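トップ 製品情報 教示機器 ダウンロード 導入の流れ お問い合わせ

ハンドヘルド教示グリッパ Hukance

Hukanceは、作業者が左右の手に一台ずつ持ち、対象物を直接つかんで動作を記録する教示用グリッパである。記録した軌道と開閉量は、Gevdenの変換ソフトウェアMillitzを介して双腕ロボットの学習データとして書き出す。教示中にロボット本体を稼働させる必要はなく、作業台と記録用PCがあれば収録を始められる。

用途

主な対象は、衣類、タオル、袋物など形状が定まらない物の取り扱いである。折りたたみ、裏返し、かごへの収納、かごからの取り出しといった両手作業を想定している。ティーチングペンダントによる点教示では、布の弛みに応じた手首の返しや左右の引き加減を記述しにくい。遠隔操作による教示では、操作遅延と力覚の不足が作業時間に影響する。本機では作業者が把持部のすぐ後ろに手を置くため、布の張りを手元で確かめながら動作を進められる。

小型の衣類、特に襟、袖、フリルなど厚みの異なる部分が近接しているものは、つかむ位置の差が結果に出やすい。収録前に、どの縁を先に取るか、左右どちらの手を先に動かすかを作業手順書で固定しておくことを推奨する。手順が作業者ごとに異なるデータを混在させる場合は、Millitzの手順タグで区別する。

構成

標準セットは次のとおり。
・グリッパ本体 2台(左手用、右手用)
・上面プレート 2枚(本体に取り付け済み)
・落下防止ストラップ
・接続ケーブル
・収録ソフトウェア Millitz Recorder(ダウンロード提供)
作業台、照明、頭部カメラ、記録用PCは含まない。

機構

左右の本体は共通設計で、指部はリンク機構により平行に開閉する。開閉量は手元のレバーに連動し、レバーを離すとばねで開方向に戻る。最大開口は43mm。指先パッドは交換式で、布用と硬質物用を用意している。布用パッドは表面の摩擦が高く、薄手の生地を台面から拾い上げる動作に適する。ただし毛足の長い生地では繊維が付着するため、収録の区切りごとに清掃すること。

位置と姿勢は上面プレートを基準に算出する。プレートを手や袖で覆うと追跡が途切れるため、持ち手は下側から握る。プレートの角に変形がある場合は使用を中止し、交換後に再校正を行う。

設置条件

作業台の天板は反射の少ないものを用い、台の脚と周囲のフレームは収録中に動かないよう固定する。背景に動く物が入る場所では、暗色のカーテンまたはパネルで左右を仕切る。ケーブルは作業者の外側へ逃がし、腕の可動範囲を横切らせない。床を通る部分は固定し、足を置く範囲から離す。
作業者の袖は単色で手首に沿うものとする。幅の広い袖口は対象物に触れ、意図しない変形を与える。

収録手順

1. 本体を校正治具に置き、Recorderで左右の原点を登録する。
2. 対象物を初期配置に置く。衣類の場合は向き(襟側、裾側)を手順書に合わせる。
3. 両手のグリッパを対象物の脇に構え、開始信号を待つ。
4. 作業を実行する。途中で持ち直した場合も中断せず、最後まで続ける。
5. 終了姿勢で静止し、記録を閉じる。
6. 成否を登録する。失敗試行は削除せず、失敗として保存する。

収録例

Gevdenの社内評価では、子ども服と小型犬用の衣類を対象に237試行を収録した。担当はDebora MontiおよびEbere Odukoya。二人の手順書は共通で、裾側の左右の縁を取る順序のみを条件として変えている。収録データは試行単位で保存し、頭部カメラの映像、左右の位置姿勢、開閉量を同一の時刻系列にそろえた。前処理で除外した区間には理由コードを付与してあり、再処理時に参照できる。

ロボット側への適用

書き出し形式は、手先座標系の軌道と開閉指令の組である。ロボット側のグリッパには、本機と同形状の指部を取り付けることを前提とする。異なる指部を使う場合は、把持中心のずれをMillitzで補正する。人の腕では届くがロボットでは関節限界に達する動作があるため、書き出し前に可達性検査を実行すること。検査に通らない区間は警告として表示され、自動では修正されない。

制限事項

本機は力覚センサを内蔵しない。引張力の上限を学習させる用途には向かない。濡れた布、鋭利な物、加熱された物には使用しないこと。ストラップを手首に掛けずに使用した場合の落下は、保証の対象外とする。

犬用ドレスの教示、開始時の構え

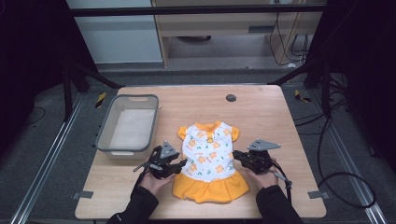
Josefien Dekkerより:布用パッドで薄いフリルの縁を取ると、下の生地まで一緒に拾うことがあります。うちでは指先を台面に寝かせ気味に入れる手順に変え、持ち直しが減りました。手順書のひな型に進入角度の欄を追加してもらえると助かります。あと、失敗試行の理由コードに「二枚取り」も欲しいです。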